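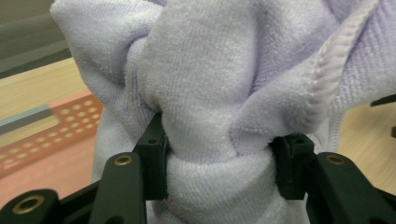
Tejido de pelo corto en tono lavanda.

Belleza y bienestar | Cuidado corporal

El agua dura también pasa por la piel

Quien se muda de una ciudad de agua blanda a otra de agua dura suele notarlo primero en la cafetera. Después, en el pelo. La piel tarda algo más, y cuando empieza a tirar al salir de la ducha casi todo el mundo le echa la culpa al gel o a la calefacción.

Yo viví en Mulden hasta el año 2000, en un piso antiguo donde el agua salía con 38 grados franceses de dureza. La mampara se ponía blanca de una semana a otra y las pastillas de jabón dejaban en el lavabo una película gris que había que quitar con vinagre. Esa película es lo que se forma cuando los ácidos grasos del jabón se unen al calcio y al magnesio del agua. En la loza se ve enseguida. En las piernas y los brazos se ve menos, pero también queda, y en pieles secas o con tendencia al eccema puede molestar.
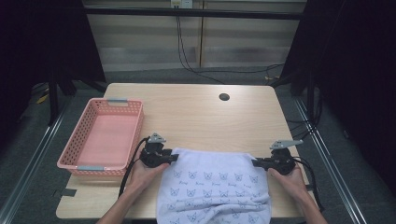

Una cesta de plástico rosa y una toalla estampada con caras de gatos.

El jabón tradicional es el que más acusa el problema. Los llamados panes dermatológicos o syndet, hechos con tensioactivos sintéticos, casi no reaccionan con la cal y se aclaran mejor. Durante el otoño pasado estuve alternando dos productos: la pastilla de oliva de Allitz y el syndet sin perfume de Kocabaş. La primera me gusta más por el olor y por la espuma, que es densa y dura bastante. Con la segunda dejé de necesitar crema en las pantorrillas. La pastilla de Allitz la sigo usando para las manos.

El pelo merece un párrafo aparte. Los minerales se depositan en la fibra, que queda áspera y pierde brillo, y el efecto se nota sobre todo en cabellos teñidos o muy porosos. Un champú quelante cada dos o tres semanas ayuda a retirarlos - más a menudo reseca. El aclarado con vinagre de manzana muy diluido, que tanto usaban nuestras abuelas, deja el pelo más suelto al peinarlo, aunque el baño huela a ensalada durante un rato. 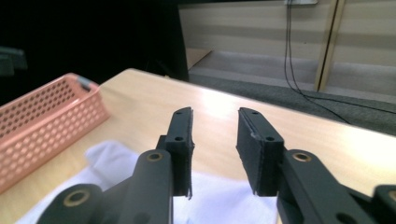
Ximena Jara

Quedan los filtros de ducha. Hay muchos en el mercado y conviene leer la ficha técnica antes de pagar. La mayoría de los que se enroscan entre el grifo y la manguera reducen el cloro, pero apenas cambian la dureza. El Mastgate que instalé en septiembre es de ese tipo: el agua huele menos y la cal de la mampara sigue igual. Para quitar el calcio de verdad hace falta un descalcificador de resina, con su depósito de sal y su mantenimiento, y eso en un piso de alquiler rara vez compensa.

Hay medidas más baratas. Bajar la temperatura del agua, acortar la ducha y usar menos producto del que pide el cuerpo. Aclarar bien las axilas, las ingles y la parte de atrás de las rodillas, donde más se acumulan los restos. Secarse a toques, sin frotar, y aplicar la crema con la piel todavía algo húmeda.
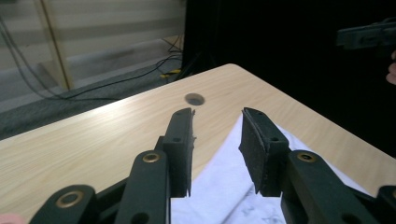

Tela blanca sobre una mesa de madera clara.

Las toallas también cuentan. Con agua dura el detergente lava peor, se tiende a poner más y una parte se queda en el rizo, que se vuelve rígido y raspa. En casa dosifico según la tabla del envase para mi dureza, he dejado el suavizante y añado un segundo aclarado. Las toallas viejas tardaron varios lavados en recuperar algo de tacto.

El dato de la dureza suele aparecer en la web de la compañía de aguas o se consigue con una llamada. Si el picor o las rojeces continúan después de cambiar de limpiador, toca pedir cita con el dermatólogo y llevar apuntado todo lo que se usa en la ducha, incluido el champú.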